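The Second Life of the Office Desktop

Most office desktops leave service on a date set by a lease. The hardware often has years left in it. At the Laryea depot outside Prernthorpe, which sorts retired equipment from schools and local firms, 485 towers came through the door in March. Of those, 389 were judged fit for resale or for parts.

Intake is mainly paperwork. Each unit gets a Bustik record - the depot's stock software - with the model, the condition of the shell and the source.

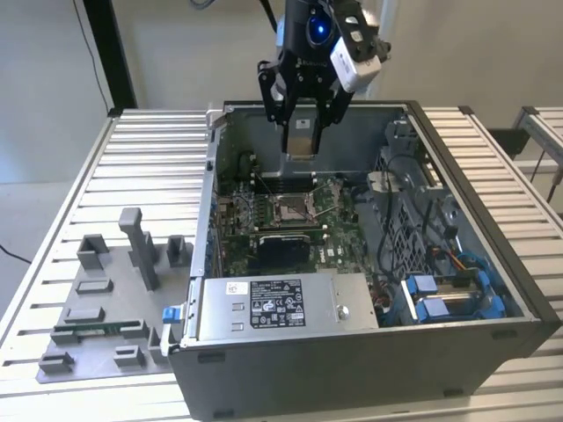

Open tower with its memory slots empty.

Drives are wiped before any other decision is made. A drive that fails the wipe is shredded, and the certificate goes back to the previous owner. Buyers ask for this document more often than they ask for a warranty.

Power supplies are graded by age and load test. Units that drift outside tolerance are sold for copper and steel.
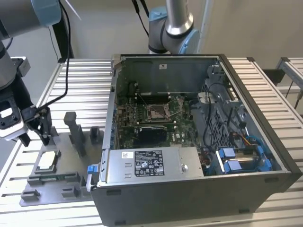 The power supply, labels facing up.

Memory holds its price best. Processors lose value faster, and older ones are sold in trays to repair shops. Boards without either still find buyers, mostly people keeping a fixed set of matching machines alive. 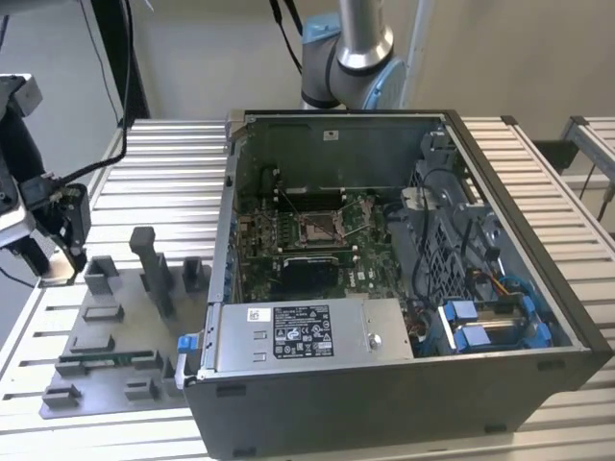 What the numbers allow

Margins are thin. A complete tower sells for around 111 dollars, and freight takes a large share of that. The Dretilness route, a shared truck that runs at 4 a.m., cut the cost enough to make small orders worth filling.

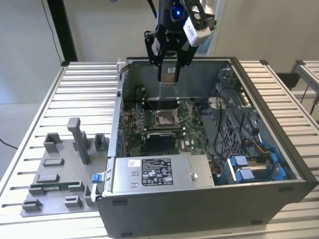
Storage is the remaining limit. Stock that sits through a full year is usually worth less than the shelf it occupies, so the depot now reprices every quarter and sends whatever is left to the metal buyer.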